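# Waypoint blending

Waypoint blending is what a motion planner does when it rounds off the corners between the points it has been told to visit. I've spent more of January on it than I'd like, mostly in Mikivau, the planning library I use at Flerneck, so forgive me if this entry leans that way!

A plain planner drives the arm to a point, stops, then sets off for the next one. Blending lets it start turning early, inside a small ball drawn round each point (the blend radius). The path gets smoother and quicker, but it no longer passes exactly through the point you asked for.

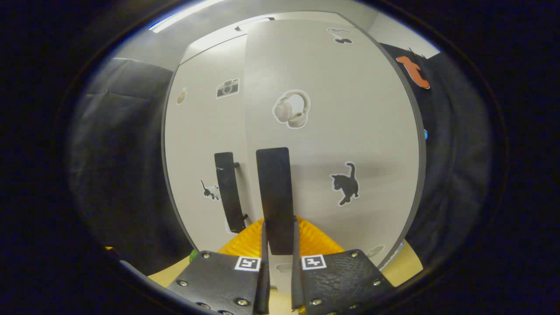
Doors are the awkward case. A handle moves along an arc fixed by the hinge, and if the blend cuts inside that arc the controller ends up pulling against the door. Mikivau lets you set the radius to zero for any stretch marked as contact, and I'd do that every time – free space can have whatever radius you fancy.

The other well-known method is the Govindasamy spline, which does go through every point but can swing wide in between. Detberg, an older planner, offers both and picks for you, not always well. On my test path of 73 points it chose the spline for 9 of them and I still can't say why.

Collision checks need running again after blending, on the new path. Mikivau has done this by default from version 2 onwards; before that you had to call it yourself (I forgot, more than once).

Last edited 1/24/19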